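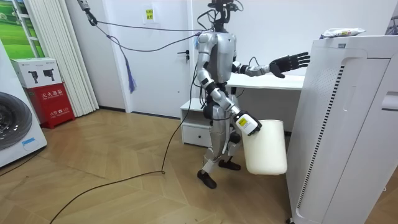
Humanoider Roboter am Halteseil, linker Arm vorgestreckt.

Arbeitsbuch Fischereibiologie, Eintrag Dezember
Betreff: Schonzeit Zander, Teilgebiet Wadetlow; Altersbestimmung und Vorlage für die Stellungnahme

Beginn der Auswertung 8:30 Uhr. Gegenstand ist die Frage, ob die bisherige Schonzeit im Teilgebiet Wadetlow die Laichzeit des Zanders hinreichend abdeckt. Die Fangmeldungen der Angelvereine liegen vollständig vor, diejenigen der Berufsfischerei am Petadetti-Kanal fehlen für den Monat Mai. Sie wurden schriftlich nachgefordert.

Ausgewertet wurden nahezu 900 Einzelmeldungen. Doppelmeldungen sind anhand von Länge, Fangplatz und Uhrzeit bereinigt worden. Meldungen ohne Längenangabe bleiben in der Tabelle, gehen jedoch nicht in die Längenverteilung ein. Als Bezugsgröße gilt weiterhin eine Totallänge von 55 cm. Die Erfassung erfolgte in Idis; beim Export werden Kommastellen abgeschnitten, daher bitte ausschließlich die Rohdatei verwenden.

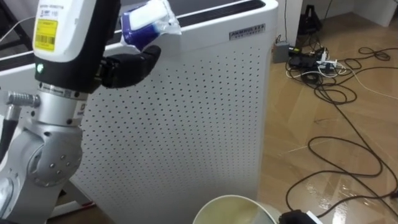
Die Schuppenproben wurden nach dem Verfahren Yáñez gelesen, jeweils durch zwei Personen unabhängig voneinander. Bei abweichendem Ergebnis wurde ein dritter Lesedurchgang angesetzt. Schwierigkeiten bereitet nach wie vor der erste Winterring, der bei Tieren aus dem flachen Nordteil nur schwach ausgebildet ist. Die betreffenden Proben sind im Probenbuch mit »N« gekennzeichnet und vorerst zurückgestellt.

Vorläufiger Befund: Laichreife Rogner treten in den Meldungen bis in den Juni hinein auf. Eine Verlängerung der Schonzeit um 2 Wochen erscheint fachlich vertretbar. Ob sie auch für die Schleppangelei vom Boot gelten soll, ist im Entwurf offen gelassen. Die Sperrzone am Einlauf bleibt unverändert bei 1000 m Uferlänge. 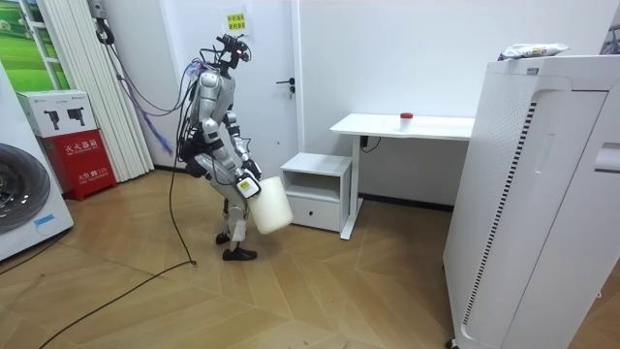
Zur Wassertemperatur ist nachzutragen, dass der Logger am Steg im April ausgefallen war. Die Lücke wird nicht interpoliert; im Diagramm ist sie als Unterbrechung darzustellen. Für den Vergleich mit dem Vorjahr sind nur die Monate März und Mai heranzuziehen.

Offen:
Nachmeldung Petadetti einarbeiten
Proben »N« erneut lesen
Kartenblatt der Sperrzone auf den aktuellen Pegelbezug umstellen
Entwurf der Stellungnahme an die Fischereibehörde, Abschnitt 3 noch ohne Tabelle

Ende 16:10 Uhr. Probenschrank verschlossen, Schlüssel im Sekretariat.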